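パニダリ降下不具合

パニダリ降下不具合(パニダリこうかふぐあい)は、ズリセル(Zurisel)社が製造した卓上型双腕ロボット「パニダリ」(Panidari)において、アーム先端のグリッパーが指令された高さを越えて下降し、作業面に押し付けられた状態で動作を続けた不具合である。「押し付け不具合」「マット擦れ」とも呼ばれる。2018年4月23日に同社が利用者向けの通知を出し、2540台を超える機体が制御ソフトウェア更新の対象となった。

概要

パニダリは作業台の縁に固定した2本のアームで、机上の小物をつまみ上げ、並べ替え、容器に収める作業を行う。軽量物の取り扱いを想定した機種で、関節の出力は小さく、利用者の多くは大学の研究室や職業訓練施設であった。

不具合は、薄い物や細い物を作業面から直接つまむ動作で起こりやすかった。グリッパーの指先が作業面に触れても下降が止まらず、そのまま水平方向の移動に入るため、マットや天板の表面が指先で擦られる。つまむ対象が厚い場合は指先と作業面の間に余裕があり、症状はほとんど現れなかった。鉛筆、ペン、綿棒などを扱う現場からの報告が目立ったのはこのためとされる。
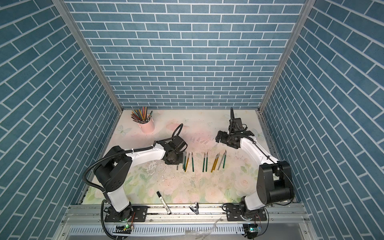

双腕ロボットによる色鉛筆の取り扱い作業。左アームのグリッパー付近のマットに白っぽい擦れ跡が見られる。

経過

最初の報告は訓練施設の利用者から寄せられ、マットの擦れと、片側のアームだけに生じる異音を訴えるものであった。ズリセル社は当初、マットの厚さの設定誤りとみなし、作業面の高さを登録し直すよう回答していた。その後、再登録を済ませた機体でも同じ症状が出たことから、販売代理店のファン・ヘッケ(Van Hecke)が保守担当技術者のユクラン・プーン(Yuk-lan Poon)に調査を依頼した。

プーンは、連続運転中のアームについて関節角の指令値と実測値を記録し、両者の差が運転時間とともに広がることを確認した。差は電源を入れ直すと消えたため、出荷時の検査や短時間の点検では見つからなかった。調査報告を受けてズリセル社は通知を発行し、更新版が適用されるまで連続運転を避けること、および稼働中の作業面に手を入れないことを求めた。更新版の配布は同年8月に完了した。

原因

直接の原因は、制御ソフトウェア「ゾステレック」(Sostereck)の接触判定にあった。ゾステレックは肩関節のモーター電流から指先の接触を推定するが、モーターの温度上昇に伴う電流の変化を補正する処理が、接触による電流の増加まで打ち消していた。この補正は長時間の運転で強く働くため、始動直後には接触が正しく検出され、時間が経つと検出が遅れた。

遅れは最大で700ミリ秒に達した。この間、位置制御は目標高さに向けて下降指令を出し続けており、指先の押し付け力が増した。さらに、左右のアームが別々の判定値を用いていたため、一方が停止しても他方は動作を続けることがあった。取付板のボルトの緩みも疑われたが、緩みのない機体で症状が再現され、主因からは除外された。

被害

確認された被害の大半は、作業面の擦り傷、グリッパー指先の摩耗、扱っていた物の折損である。人に関する事例は6件で、いずれも落ちた物を拾おうとして運転中に手を伸ばし、指先をグリッパーと作業面の間に挟まれた。骨折などの重い傷害は報告されていない。

対策

更新版では温度補正の上限が設けられ、一方のアームで接触を検出した場合に両方のアームを停止する処理が加えられた。また、つまみ動作の前に指先を作業面へ低速で触れさせ、高さを測り直す手順が標準の設定となった。この手順によって作業の周期が長くなるとの不満があり、のちの版では利用者が測定の間隔を変更できるようになっている。

保守手引書には、作業面の擦れ跡の位置と範囲を定期的に記録する項目が追加された。ただし擦れ跡は、グリッパーの通常の接触や物の引きずりによっても生じるため、跡の有無だけで本不具合と判断することはできない。判定には関節角の記録と運転時間の照合が必要とされる。

関連項目

双腕ロボット
接触検出
エンドエフェクタ
非常停止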